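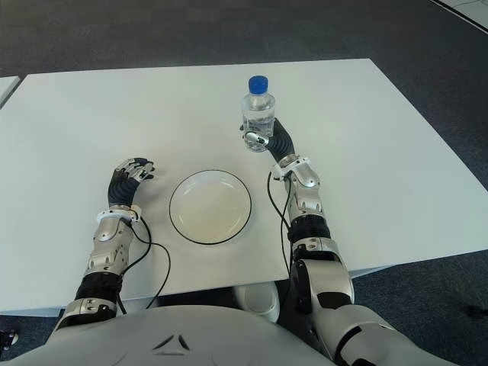

4. Failure analysis: grip loss during bottle re-orientation

4.1 What failed

The bottle task on the Allholm bench was meant to be the easy one. A small drinking bottle is picked up with the right hand, held upright, tipped over to near horizontal so that the cap points at the left hand, and then the left hand closes on the cap. No twisting in this version of the task. The controller was Brolley, our in-house bimanual policy, running over the Plutitia hand driver with the stock grip monitor switched on.

Across 30 scored runs the bottle left the right hand in 6. All 6 drops came during the tip or in the short hold after it. None during the upright lift. That last point took us longer to take seriously than it should have, as we spent most of March chasing a calibration fault in the arm that wasn't there.

A drop from this height on to a flat table is not dangerous in itself. The safety matter is what happened next. In 3 of the 6 runs the hand driver went on reporting a good hold after the bottle had gone, the policy carried on, and the left hand closed at normal speed on the place where the cap ought to have been. A person reaching in to fetch the bottle would have had their fingers between two moving hands. We stopped testing at that point and changed the procedure before going on (section 4.5).

4.2 Posture at the point of failure

The tip is done mostly with the wrist, with a small correction at the elbow. At the start the fingers wrap the lower body of the bottle and the thumb presses from the opposite side, so the weight is carried along the length of the fingers by friction and the ribs in the plastic give some help. As the bottle goes over, the load moves. It now hangs from the thumb side, and the thumb is the weakest joint in the hand.

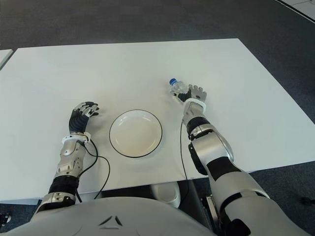
Figure 4a. Right hand holding the bottle nearly horizontal, cap towards the upper left; left hand open on the other side of the plate.

The plate in the middle of the table is part of the wider place-setting task and plays no role in the re-orientation. We left it in so that the layout would match the other trials. It does matter in one respect: the planner treats it as an obstacle, so the right hand tips the bottle further up the table than it otherwise would, with the arm more stretched. We tried the task without the plate as well, to see if the longer reach was to blame. Drops still happened. Reach may make it worse, we did not run enough to say.

The left hand waits open until the cap is judged to be in range. It has no part in supporting the bottle before contact, so at the moment of greatest load on the right thumb there is no second point of support at all. Looking back this is a poor way to order the steps, see 4.6.

4.3 Why the monitor missed it

The grip monitor uses motor current and finger position. There is no touch sensing on the palm. It declares a loss when the fingers close past a set angle while current falls, which works well with stiff things. The bottle is thin walled and gives under load. When the fingers squeeze, the wall bends inward, the fingers travel, and the current does something untidy that the stock filter smooths over.

We logged the raw signal in later runs. Three things were found, in order of how much trouble they caused:

First, the filter window is too long. The drop shows up as a short dip in the thumb current and then the fingers find each other and press. Pressing on each other looks, to the monitor, like pressing on an object. Current recovers and the hold flag never clears.

Second, the closing limit was set for the Galanis test cylinder, a rigid part we use for setting up. The cylinder never deforms so the limit was never challenged. The bottle lets the fingers in well past the angle seen with the cylinder, so someone had loosened the limit to stop false alarms. The change was noted in the lab log but not in the task config, and went unoticed for the whole first block of runs.

Third, the fingers curl over the body with the thumb tucked under once the bottle is horizontal. In this pose the bottle can slide along its own axis with very little change at any finger joint. Slip along the axis is more or less invisible to a position based check.
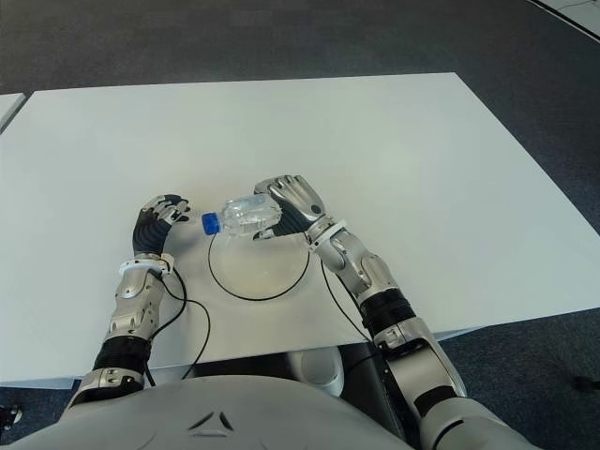 Figure 4b. Bottle held across the table with the cap pointing to the open left hand. Fingers over the body, thumb region beneath.

The hover posture is also the one in which the policy spends longest doing nothing. It waits for the left hand to settle. Median wait was short but the tail was long, and a long wait is when creep adds up. Two of the silent drops fell in that tail. The third did not and we have no good account of it.

4.4 Causes considered and set aside

Arm calibration. Checked at both wrists before and after the failing block, no drift outside tolerance. This was our first suspect and a waste of effort.

Cable pull. The hand cables run down along the forearms and on to the table, with slack in loops. In one pose a loop lies under the bottle and we worried that it snagged during the tip and tugged the wrist. We taped the slack back for a set of extra runs, outside the scored 30. No clear change. We would still recommend tidying them, a snag is a fault waiting to happen even if it wasn't this one.

Fill level. Water moves to the low end when the bottle goes over, and shifts the balance. Tempting explanation, but it does not cover everything: drops were seen with very little in the bottle too. Fill was not controlled properly in the first block - our mistake - and we make no claim on it.

Fingertip wear. The dark fingertip pads were swapped on the right hand part way through. The first drop after the swap came soon enough that we stopped blaming the pads.

Vision. The cap is bright blue and was found reliably in every run where it was in view. The clear body is another story. Ribs and facets throw highlights about and the table shows straight through the plastic, so the body estimate jumps. The policy does not use the body estimate for grip, only for choosing where to grasp, so it can't have caused a drop directly. It can have caused a poor grasp, with the hand too far down the bottle, and that we could not rule out.

The wrist view was brought in afterwards for this reason. It is close enough to the object to see the base and the fingers together, and whether there is a gap between finger and plastic.
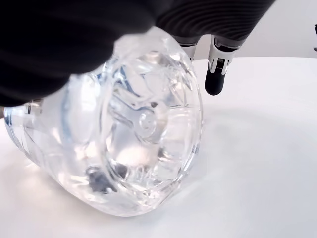 A simple gap test on this view was tried offline. It compares the edge of the fingertip against the nearest strong edge on the bottle and raises a flag when they part. On the saved silent drops it flagged all 3. It also flagged a number of good holds, mostly where a bright reflection inside the base was taken for the outer rim. Clear plastic again. As a stop signal it is too jumpy to use alone, but it fails in the right direction.

4.5 Changes made

The following went in on May 12, 2021 and apply to all later results in this paper.

Closing limit is now stored per object in the task config. The driver refuses to start without one. The old global value has been removed, not just overridden.

The filter window was cut and the monitor now looks at the thumb on its own as well as at the whole hand. A dip on the thumb alone pauses the run.

A paused run means both arms stop. Previously a fault on one side stopped that side only, which is how the left hand came to close on nothing. This should have been so from the start.

Reset by hand is allowed only with drive power off at the bench switch. Software pause does not count. Operators had got into the habit of reaching in on pause, and the written procedure at the time did not forbid it clearly enough.

Maximum hold in the horizontal pose is 3000 ms. If the left hand has not made contact by then the bottle is brought upright again and the attempt is scored as a failure.

4.6 What remains open

We have not fixed the grasp. The thumb still carries the load after the tip and a thin bottle will still creep; the changes above make the failure visible and stop the other arm. A better order of steps would bring the left hand to the cap while the bottle is upright, then tip with both hands holding. Brolley was not trained on that sequence and the reach past the plate is awkward for the left arm.

Palm sensing would settle the axial slip question. Not fitted on this hand version.

We also do not know how many silent losses there were in earlier tasks using the same driver and the same loosened limit. For stiff objects probably few. The logs kept at the time hold only the filtered current and the hold flag, so they can't be re-checked, and the grasp rates in our earlier bench report should be read with that in mind. Raw current is now kept for every run.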